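3.2 Color loss in stored fruit

Long-fruited eggplant is sold largely on skin color. Buyers at the wholesale stage look at the fruit for a few seconds and press it once with a thumb, and a lot with dull or uneven skin is marked down even when the flesh is sound. Most of the storage work reviewed in Section 2 deals with globe types. Slender types have more skin for their weight, lose water faster, and show shrivel first at the neck, just under the calyx. For these reasons the limits set for globe fruit cannot be carried over without a separate trial.

Fruit for the present trial came from two growers, Oswood and Skotia, who planted the same seed lot under plastic tunnels. A total of 498 fruits were kept after sorting. Fruit with cuts, insect marks or a torn calyx was left out. Each fruit was weighed, tagged at the stem and assigned at random to one of 3 storage temperatures. Relative humidity was held at the same level in all rooms. Weight and skin color were recorded on the day of arrival and again every second day, and the last reading was made on day 18.

Color was read at three points along each fruit: base, middle and neck. A single reading at the middle, as used in the earlier Brurkudeck survey, does not represent the whole fruit in slender types. The skin can be dark at the broad end and much paler toward the stem (Figure 2), and this difference may be present at harvest. If it is not recorded on arrival, a pale neck can be scored as storage damage later on.

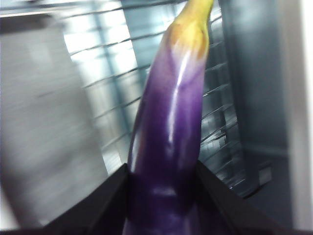 Yasaman Esfahani

Figure 2. Slender eggplant with glossy violet-purple skin, darker near the base and fading to pale lilac toward the stem end.

Neck readings were therefore expressed as change from the arrival value of the same fruit. Base and middle readings were treated in the same way to keep the three points comparable. Gloss was scored by eye on a five-step scale by two graders working apart from each other. Where the graders differed by one step, the mean was used. Where they differed by more, the fruit was scored again under the same lamp.

Water loss rose with temperature at both sources. In the coldest room weight loss was lowest, but pitting appeared on part of the Skotia fruit before the last reading, and the seeds of the pitted fruit had turned brown when cut. The middle room gave no pitting and only slight loss of gloss. In the warmest room the calyx dried and lifted at the tips before any change could be measured in the skin, which suggests that calyx condition is the earlier sign of age at that temperature. Vlachou reported the same order of events in unwrapped fruit, although that work used a single harvest.

The effect of source was small beside the effect of temperature. Oswood fruit was picked slightly younger, and its lower seed content may explain why less browning was found. Harvest age was not controlled in this trial and should be fixed in any repeat. The effect of film wrapping is taken up in Section 3.3.

Filed under: Postharvest > Vegetables > Storage
3 comments | 18 shares
Contact: Ermanno Marino, corresponding author | © 2024 the authors | Back to top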